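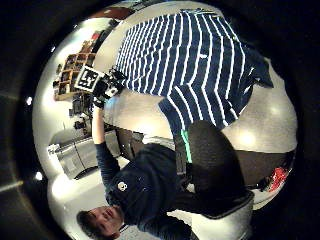 Aldana Rivadeneira
Writer of this blog, owner of too many stripes

I have been trying to learn to fold things. I'm told most people pick this up at nine or ten from a patient relative. Mine was a roller-up, my aunt Huamán, who could get a fortnight's clothes into a carrier bag and have them come out looking like a fortnight in a carrier bag.

So on Thursday I gave up on the bed, where everything sinks in the middle, and moved on to a proper big table. Height is the thing. If you have to bend, you rush, and if you rush you get the sleeve that sticks out at the side like a bookmark.

Stripes are supposed to help. The theory, which I got from a leaflet that came with my Nesness drawer dividers, is that navy and white gives you ruled lines to work from, like an exercise book. What it gives you is proof. A plain jumper forgives a wonky fold. A striped one shows it to you from across the room. 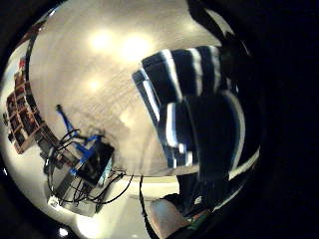 And the wrinkles don't go where you push them, either. Smooth the left side and the right side rucks up, so you go round the table and do that, and by then the left has had ideas of its own. I did 17 circuits on Thursday and I'm counting it as exercise.

My friend in Branbridge swears by folding in thirds. I've tried thirds. My thirds come out as a half and two sorry bits, and the whole thing leans when you stack it. Halves and halves again is duller, but it goes in the drawer.
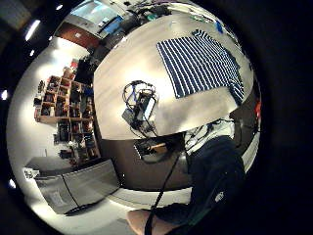

2 min read

Then there's the question of where the folded things live. I love a cubby. I'd have a whole wall of them, pale wood, floor to ceiling — and I know exactly how it would end, with one jumper in the corner and everything else I own shoved in around it.

The table goes the same way. You clear a square just big enough for one cloth and work in that, with the rest of your life piled along the far edge. It took me about 25 minutes to get one thing flat to my satisfaction, and then I sat down and looked at it instead of folding it. Towels next.

Related posts
The Starnier ironing board: a grudge
Socks, and where I think they go
September drawers

60 shares · 2 comments

© Aldana Rivadeneira | Contact | Back to top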